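Reporting on a suspect's childhood: notes for week 9
Posted 20 Aug 2024 by the unit convenor, Landcombe School of Journalism

Hi all. I said I'd write up the bits we rushed through at the end, so grab a cuppa. We were talking about what happens when someone is named in a serious crime story and every newsroom in the country goes hunting for old school photos, neighbours and former footy coaches.

I did a fair bit of this work when I was at the Osden paper, and I still have mixed feelings about it. Readers do want to know where a person came from. I wanted to know too! But an old classmate who sat two rows back for a year isn't much of a witness, and memory gets coloured pretty fast once a name is on the news.
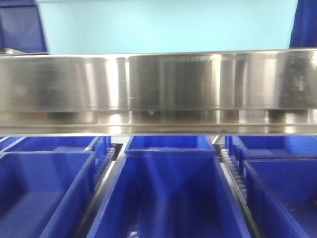

So before you ring anyone, write down what you're hoping they can tell you. Dates, places, who taught which year. If your list is all adjectives (quiet, odd, a loner), go back and try again. I'd also check whether charges have been laid, as the contempt rules we did in week 4 kick in and they'll change what you can print about character.

The other kids in the photo

This is where most of you came unstuck in the exercise. A class photo might have two dozen children in it and only one of them is your story. The rest are adults now, with jobs and families, and they didn't ask to be next to him on the page. Crop or blur, please, and do it before the file goes to the subs' desk. Keep names off the caption as well. And don't forget the school badge, which can identify a whole year group in a small town.

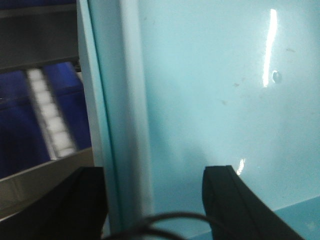

Who owns the picture

Being handed a photo by a former neighbour doesn't mean you can run it. Usually the photographer or the school photo company holds the rights, so ask, and keep the reply. A few of you wrote "source: social media" in the Pillai exercise and I've marked that down every time, sorry.
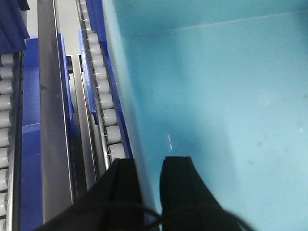

Landcombe course handout, week 9

For next class, read the Pillai file again and rewrite the opening in 481 words or fewer. I want at least 2 sources who are on the record and no unnamed "friends". Put your drafts in the Sturnix folder under your own name, and bring a printed copy as well, because I like to scribble.

Recent handouts
Week 8: Door knocks and how to leave politely
Week 7: Talking to grieving families
Week 6: Getting a court list and reading it
Week 4: Contempt, the short version

© Landcombe School of Journalism | Contact the unit office | Back to top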